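Shared ground: who decides on the Brukness common

Plots of land held by many hands are slow to change. Brukness, a coastal parish of 766 residents, has spent 7 years deciding what to do with 141 acres of rough grazing. The council wants homes on the eastern edge. The graziers want the existing boundary kept. 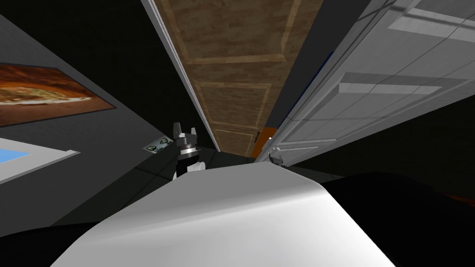
What the law allows

Grazing rights at Brukness are attached to houses, and 12 households still hold them. Rhona Jardine, clerk to the graziers, says the rights cover the whole common — including the strip marked for building. Archie Chisholm, who drafted the council's plan, reads the 12 entries differently and argues that the strip was released when the road was widened.
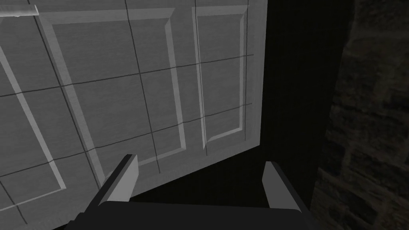

Where talks stand

A land exchange is now on the table. The council would give up a field at Plarkia, north of the road, and take the eastern strip in return. Oksana Hutsuliak, a planner who has worked on similar cases, notes that the field drains poorly and would need ditching before stock could use it. The graziers have asked for a soil survey at the council's expense. Replies are due in March.
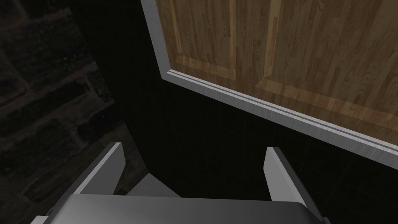 Panel and metal trim, computer rendering.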